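How to set up drawing templates so you stop retyping your title block

12 July 2020

I put this off for an embarrassingly long time. Every new drawing, I'd open an old one, save it under a new name, delete all the views and then forget to change the revision letter. Last month a bracket went out to Ranville with another part's title on it, and Mirta Troncoso (she checks everything that leaves our office, bless her) sent it back with one big question mark on it. So I finally sat down and made proper templates, and it took me less than an afternoon!

I'm going to keep this general, because most parametric CAD packages do it in more or less the same way. The menu names will be a bit different in yours, so if you can't find something, try searching the help for "sheet format" or "drawing template."

First, know which file is which

This is the bit that tripped me up. There are usually two things going on. The sheet format is the border, the title block and the logo. The template is the whole starting file: sheet size, units, dimension style, text height, layers, and the sheet format sitting inside it. If you only save the format, your dimensions will still come up in whatever style the program felt like using that day.

Step 1: Start from an empty drawing

Open a brand new drawing and pick your sheet size. Don't start from an old job, however tempting it is. My old files were dragging along layers from a Grinbridge project that none of us had touched in years.

Set the units and the projection angle now. I use millimeters and third angle. If you work with shops overseas, ask them which projection they expect before you save anything.

Step 2: Draw the title block

Go into the sheet format editing mode and draw your lines. Keep it simple — a grid of boxes in the lower right corner is plenty. I made mine in 2 sizes, one for small sheets and one for everything else, and I snap the corner of the block to the border so it stays put.

Step 3: Link the text to properties

Okay, this is where the time savings come from. Instead of typing the part name in the box, insert a property field. You want the title, part number, material, mass and revision to read from the model, and the sheet number and scale to read from the drawing. When you drop in a view, the boxes fill themselves.

Test it with a real part. I used a pump cover numbered 1317, and the material came up blank, so I knew I'd misspelled the property name (it's usually case sensitive, so watch that).

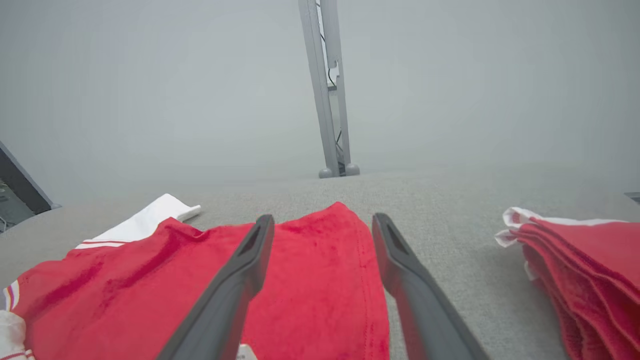
One more thing on properties: write the names down somewhere everybody can get to them. We have "Material" in some models and "MATL" in others, and I'm still cleaning that up.

Step 4: Set your dimension style

Pick the font, text height, arrow size and number of decimal places. Print a sheet at full size before you decide! Text that looks fine on a big monitor can be tiny on paper.

Step 5: Save it where the program looks

Save as a template file, then go into the options and add your folder to the template search path. Ours sits on the shared drive under Zullitz, which is what the server got named long before my time. Make the file read-only once you're happy with it, or someone will save a job over the top of it. (It was me. I was the someone.)

What about the old drawings?

You can swap the sheet format on an existing drawing through the sheet properties, and the views will stay where they are. Dimension styles have to be loaded separately. We've got 700 old drawings and I'm only converting them as they come up for revision. The Eze set goes first, in September.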